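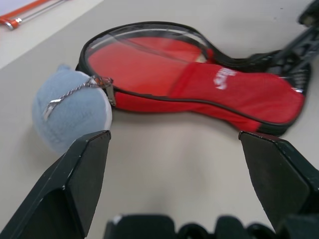 *Red racket cover with a clear window and black zipper trim, on the sorting table.*

**Bench assistant, racket and bag repair (part-time)**

Fukstead Racket Exchange, Skesbridge

We take in used rackets, covers and court bags from clubs and schools, clean and mend them, and send them out again as loan kits. We are hiring one bench assistant to work on covers and bags. The rackets themselves are strung and gripped by Amancay Sepúlveda, and the new assistant will work at the next bench.

The job is three mornings a week, 8:30 to 12:30, starting in May. Tuesday is fixed, as it is our main delivery day. The other mornings can be agreed on and may change during school vacations.

**What the work involves**

- Opening deliveries and sorting covers by size and type: full-length, head-only, junior, and bags that hold 2 or more rackets.
- Emptying every pocket. Balls, keys and cards go in the found-items drawer with the name of the club they came from.
- Wiping down fabric and plastic windows. Windows are cleaned with a damp cloth and mild soap only. Spray cleaner clouds them.
- Checking zippers from end to end, including around the curve of the head, where the teeth tend to split. Sliders are replaced or squeezed back into shape.
- Re-stitching straps and trim on the Le Goff machine. It is a heavy flatbed machine with a walking foot and it is slower than a home machine.
- Matching each finished cover to a racket, writing the tag, and shelving the pair.
- Deciding what can't be saved. Covers with a cracked window are stripped for zippers and buckles before the rest is thrown out.

We handled 2000 covers last year. Some weeks are light and others are not, and the end of the school season is the busiest stretch. You won't be asked to take work home.

**What we are looking for**

You should be able to sew a straight seam by machine and follow a curved edge without puckering it. Experience with bags, tents, upholstery, boat covers or costumes is all useful. You don't need to play tennis, squash or badminton, but you will have to learn to tell the rackets apart.

You will be on your feet for part of each shift and will lift delivery boxes from the floor to the table. There is a hand truck for the larger ones. The sorting room is on the ground floor and has a step-free entrance from the parking lot.

Basic reading and writing in English is needed for the tags and the log sheet. We don't ask for a diploma.

**Pay and terms**

Pay is $505 every 2 weeks before tax. The first eight weeks are a trial period, paid at the same rate. Aprons, thimbles and cutting gloves are provided. Parking is free, and the Zillano bus stops across the road.

**How to apply**

Send a short letter and a list of past jobs, paid or unpaid, to Josiane Cordier at the Fukstead office. Please tell us which mornings you can work besides Tuesday. If you have photos of things you have sewn or mended, include up to four.

Applicants we want to meet will be invited for a one-hour paid bench test. You will be given a cover with a failed zipper, a replacement zipper, thread and a seam ripper, and asked to get as far as you can. It is fine not to finish. Amancay will be at the bench to answer questions.

Letters can also be dropped off at the side door on any weekday morning. The front door is for deliveries only.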